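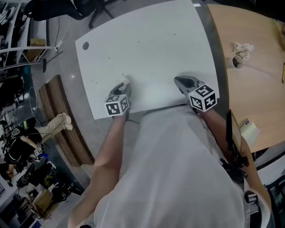

Grippers at the white table.

10 March 2020

Ramska coupe, body and paint. Carrying on from the last entry.

Rear quarter on the driver's side is blocked down to 400 and I'm calling it straight. The low spot behind the wheel arch took another skim of filler and then two coats of high build primer. Guide coat came off evenly on the last pass except for a thin line along the swage, which I left alone. Any more sanding there and the edge goes soft.

Passenger door is still off. The Jetach hinge pins are a hair too long for this shell, so the door sits proud at the top rear corner. Took 2 mm off the upper pin and test fitted it. Gap is now even down to the handle and opens up a little below that. Will shim the lower hinge before touching the pin again.

Color: going with the cream over dark green. The first sprayout card from Timmermans was too yellow next to the original paint under the dash, the second is close. Marked the back of the card with the mix and put it in the folder. The green is fine as it came. 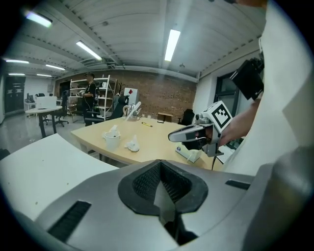 Stripe layout is the part I keep changing my mind on. The period cars had one wide band low on the sills, but with the wider rear arches it gets lost behind the wheel. Taped up 3 versions on the left side. The one I like runs from the trailing edge of the front arch, holds its height across the door, and kicks up 17 mm before the rear arch. Left the tape on overnight to look at it fresh. Need to measure from the swage and forget the sill, the sill is not level on this car and never was.

Door roundels will be painted, no vinyl. Cut one mask and tried it on the scrap hood. Edge bled in one place where I hadn't pressed it down over an old chip. Clear over the mask edge first next time, then color.

Wheels are back from the blaster in Ferkcombe. Three are good. The fourth has pitting on the bead seat and I don't want to run it, so it becomes the spare until another turns up.

To do:
Shim lower hinge, passenger door
Order more fine line tape, the narrow one
Second sprayout of the cream on a curved panel
Find the missing trim clip for the rear screen - check the box with the dash parts

Still aiming to have it in color by May. Engine bay has to be painted before then, and I haven't stripped the bulkhead yet.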